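4.2 Where the plate goes: trays, rims and the placing of everyday tableware

We now turn to the part of the study we enjoyed most, the plain business of putting a plate down. Laying out a meal on a tray is such an ordinary act that household studies tend to pass over it in a line or two, yet the diaries kept for us in the Bodbridge homes are full of it! People wrote about plates that slid, plates that fitted, plates that had to be carried in one hand while the tray was cleared with the other. Of the 532 diary entries we coded, 91 mention the tray and the plate together, and these 91 form the basis of this section.

Two kinds of resting place came up again and again. The first is the worktop, where a plate can be put down almost anywhere and turned, nudged or pushed back with no thought at all. The second is the tray, which has an edge and therefore an inside and an outside. Klinhom and Yimyam, who coded the entries separately and then compared notes, both marked this as the main division in the material, and we have kept it. A plain, round, light-coloured plate next to a cream tray (Figure 2) is a pairing we became very fond of, simply for how much it lets one talk about: two pale objects, one round and one straight-sided, each with its own idea of where things ought to sit.

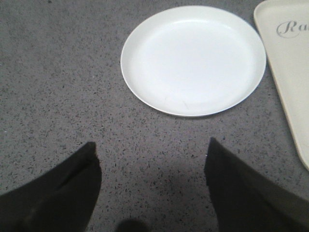

Does a raised edge on a tray change how people lay it?
It seems to change the order more than the final layout: diarists using trays with a raised edge tended to put the largest item down first and fit the rest around it, while those using flat boards more often began with the cup.

This ordering effect was a lovely surprise. We had expected the edge to matter mostly during carrying, as a guard against things sliding off, and so our first diary form (the one Thongdee drew up in November) had a whole page on walking and almost nothing on laying. Luckily the diarists filled the margins. One of them described her tray as "already half laid before I start", and several others wrote in much the same spirit about the plate having a proper spot which the other things had to respect.

We call this spot the seat of the plate. On a flat tray the seat is a matter of habit and shifts from meal to meal, a little to the left if there is soup, further back if there is a glass. On a tray with a shaped hollow the seat is fixed by the maker, and people's remarks change accordingly. They write less about balance and far more about fit, and they have firm opinions on which bowls and plates "belong". Greenwood's earlier interviews for the Tommont project, which covered 200 households, asked about tableware in general and did not separate the two sorts of tray, so we can't compare directly. Even so, his respondents used the word "belong" in a very similar way, and we would be delighted to see those transcripts coded again with the seat in mind.

Trays with a round well in the middle deserve a closer look. The one in our own small collection is cream plastic with a raised lip, the well is of a whiter plastic, and there are faint rings in the bottom of it, one inside another. It also has the word "Rabbit" on it in grey script, and we have called it the Rabbit tray ever since in our notes.
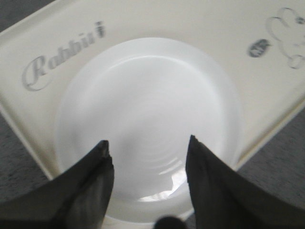

What interests us about a well of this kind is that it does two jobs at once. It can hold something directly, and it also tells the person laying the tray where the middle is, even when nothing has been put in it yet. Petchrat, working through the entries for a second time, found that diarists with welled trays hardly ever mentioned moving an item after it had been put down. With flat trays such small corrections were everywhere, often two or three in a single entry, and described with real relish: a push with the thumb, a quarter turn, a step back to check.

We don't want to make too much of this. The welled trays in the study came from only 2 households, both of them keen diarists, and people who write long entries may simply be people who lay a tray with care. The Nadimeck archive of kitchen notes would be a good place to try the idea on a wider group, and Yimyam has begun reading through it. For the present we treat the seat of the plate as a working term, and we use it in Section 4.3 when we come to stacking, where the raised rim of the plate itself becomes the thing that everything else must sit in or on.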